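Beaded blind chains: a few things I've learned

Posted 10 Mar 2025 by Nilton Rengifo

I've got roller blinds at home and roller blinds at work, so I've had my share of chains that stick, slip or come apart in my hand (always when the sun is right in my eyes!). Most of it you can sort out yourself in ten minutes with no tools.

First, find out which way your chain runs before you pull anything. Work it gently hand over hand, one strand up and one strand down, and feel for the spot where it catches. Nine times out of ten it's the joint between the two ends trying to squeeze into the winder at the top. Don't yank. Back it off a little and bring the joint down to where you can reach it.

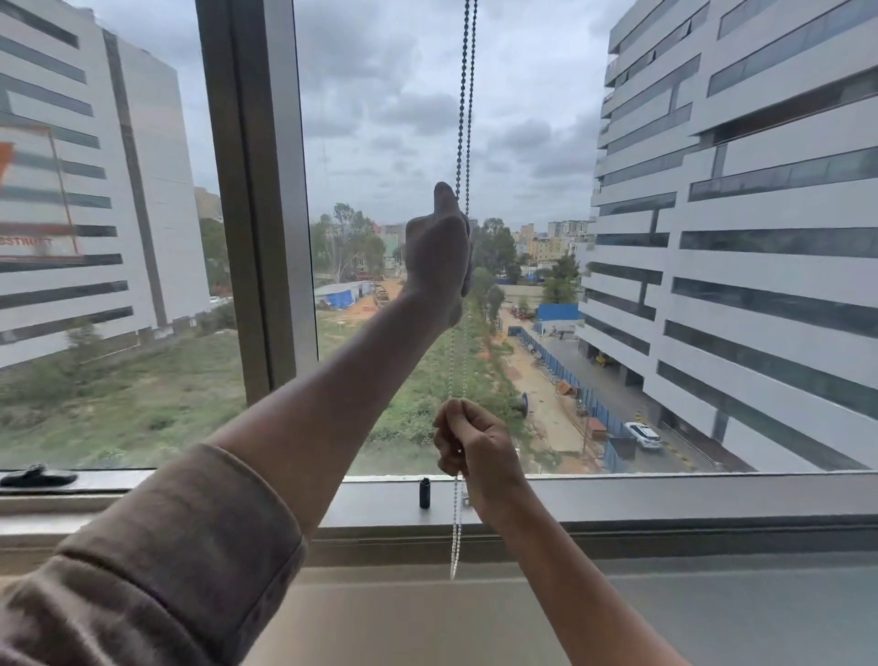 Getting hold of the chain at the office window, both hands on it.

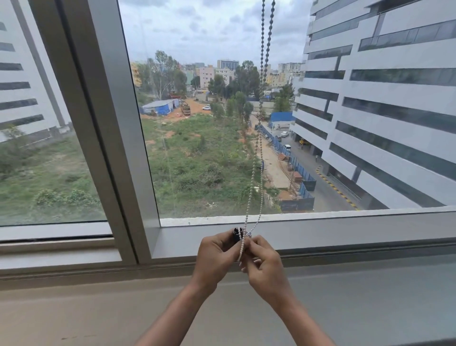

If your connector is the snap kind, press one bead in at a time and give it a light tug before you trust it. Mine let go twice last November and I ended up crawling under the desk after it. I buy the clear ones from Montoya now, a bag of 11, and keep them in an old mint tin with the spare stops.

Stops are worth having, by the way. Put one on so the blind can't be wound past the bottom of the roller, and check it with the blind all the way down and then all the way up. Takes 2 minutes and saves you taking the whole thing off the wall.

For length, mine is roughly 70 inches around the loop. Measure your old chain laid out flat before ordering, and take the bead size along too, because a chain that's a hair too fat will skip on the wheel. If there are kids or pets in the house, fix the loop to the wall with a proper tensioner so it can't hang free.

Grubby chain? Warm water, a drop of dish soap and an old sock over your hand. Run it down the beads, then again with a dry one. I used to use the Drorkeo spray but it left mine sticky.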